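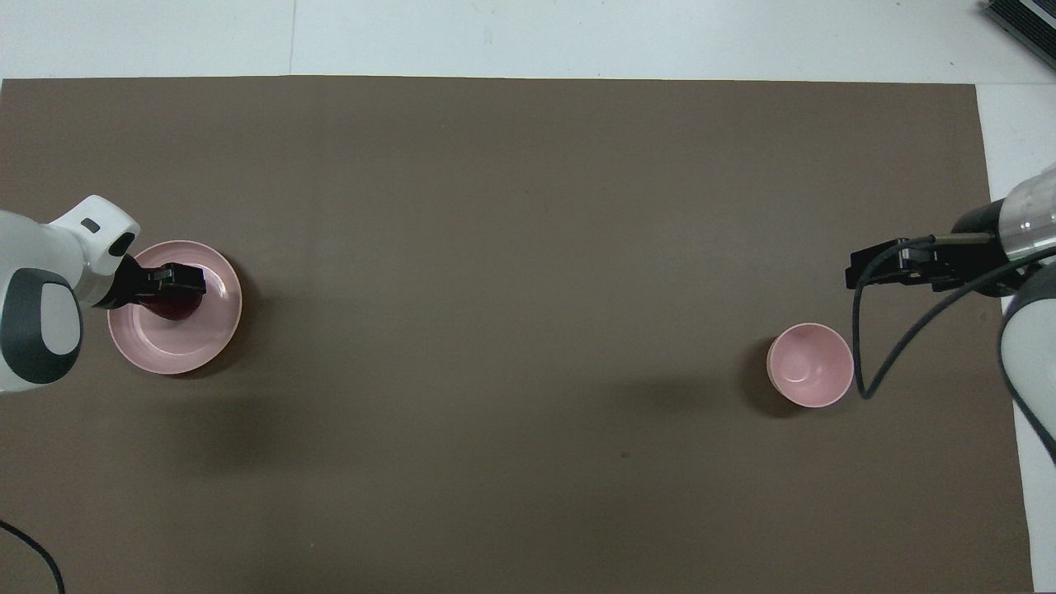
Fiachra Ní Bhriain wrote:

> The release threshold in the current branch is still a single number for both arms, and I do not believe that can be right. On the left arm the grasp force estimate settles before the object is lowered. On the right arm it drifts for as long as the jaws are open, and the planner reads that drift as contact. I raised this in October and was told it would be handled by the new state machine. I have now read the new state machine and I cannot find where it is handled.
>
> I would also ask that we stop merging changes to the place routine without a replay against the recorded runs. Three of the last merges were tested in simulation only.

Dear Fiachra, dear list members,

Thank you for your message and for the patience with which you have followed this matter. I am replying on behalf of the Moltstead tabletop software group. Kathleen Hennessy and Ciarán Breathnach have both read this reply and agree with its contents, except where I note otherwise.

On the first point, you are correct. The threshold is read once at startup from the shared section of the configuration file and applied to both grippers. The per-arm values exist in the file, but the loader ignores them when the shared value is present. This was an oversight made when the two arm drivers were merged into one process. The state machine was expected to read the per-arm values directly, and the change that would have done so was left on a side branch of Buckley, our task planner, and never brought across.

The correction is small. The loader will give priority to the per-arm value, fall back to the shared value only when the per-arm value is missing, and write a line to the log stating which one it used. Pádraig Heffernan has prepared the patch and it is open for review now.

The drift itself is a separate question. We replayed 1,932 recorded place attempts through the contact detector with logging turned up. In 147 of them the detector reported contact on an arm that was commanded open and holding nothing. All but nine of those were on the right arm. In 138 cases, therefore, the planner was given a false reading from the side you identified. Most did no harm, as the planner was waiting on the other arm at the time. A smaller group caused the idle arm to retreat to its home position and then return, which explains the long pauses that several members have reported between placing the first item and reaching for the second.

Our present view is that the force estimate on the right is affected by a gravity term that was fitted with an older cable layout. Ciarán considers this the full cause. Kathleen and I are less certain, and would like to see the estimate recomputed over the whole workspace before the matter is closed. The procedure takes roughly 36 minutes per arm and can be run with the standard script, provided the jaws are empty and the mat is clear. Members with a two-arm station are invited to run it and to send the output file to the list address. Please include the driver version, and do not edit the header of the file.

Until the estimate has been corrected, the detector will disregard contact on any arm whose gripper is commanded open. We recognize that this removes a safety signal. For that reason the joint torque limit, which is checked in the driver and does not depend on the detector, remains in force and has been left at its present value. Stations that have raised this limit locally should return it to the default before they install the patch.

On the second point, the group accepts your request. From the next merge onward, any change to the place routine, the contact detector or the release step must be accompanied by a replay report against the recorded runs. The report is to be attached to the merge request by the person who opens it. A simulation result may be added but will not be accepted in its place.

There was some discussion as to whether the rule should also cover the perception side. The current segmentation model has difficulty with dark objects that rest in shallow dishes, where the edge of the object and its shadow run together, and a poor outline can move the release point by enough to matter. Nermina Petek has argued that perception changes should be held to the same standard. I agree in principle. The difficulty is that our older recordings store only the final object pose and not the images, so a replay would tell us nothing about the model. Recordings made with the Gurkport logger do keep the images, and once there are enough of them we will return to the question – I would rather not promise a month.

Two smaller items. The option named "hold_on_abort" will be renamed "keep_grip_on_abort" to match the documentation. The old name will still be read, with a warning, for one release. Separately, the replay tool now exits with an error if it is given a run with only one arm in it. Previously it filled in zeros for the missing arm and reported success. Anyone who has relied on single-arm replays should run them again using the "--one-arm" option.

Comments on the patch should be made in the review thread and not here, so that they stay attached to the lines concerned. Comments on the replay rule are welcome on this list.

With kind regards,
Nermina Petek
Moltstead tabletop software group

Search this list
Advanced search

4 replies | 2 followers | Share

Recent threads
Buckley: planner time-out when both arms request the same zone
Gurkport logger, disk space and image compression
Botex gripper driver: reading jaw width at startup
Re: Place routine, naming of abort options
Replay tool: comparing two reports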